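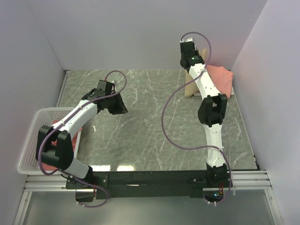 Ticket 64 – label printer, Pudley front desk
Opened by: Dayana Ticona
Status: waiting on user

9:20 Prints 2 labels then stops. Orange light. Restarted PC, same thing.

9:45 Driver was the old Stisard one. Removed, put the new one on. Test page fine, then stuck agian at label 3.

10:13 Queue had over 20 old jobs sitting in it – cleared. Reset label size, it was set to reciept.

11:05 Ran a batch of 13, all out. Left open till Dayana tries the afternoon run.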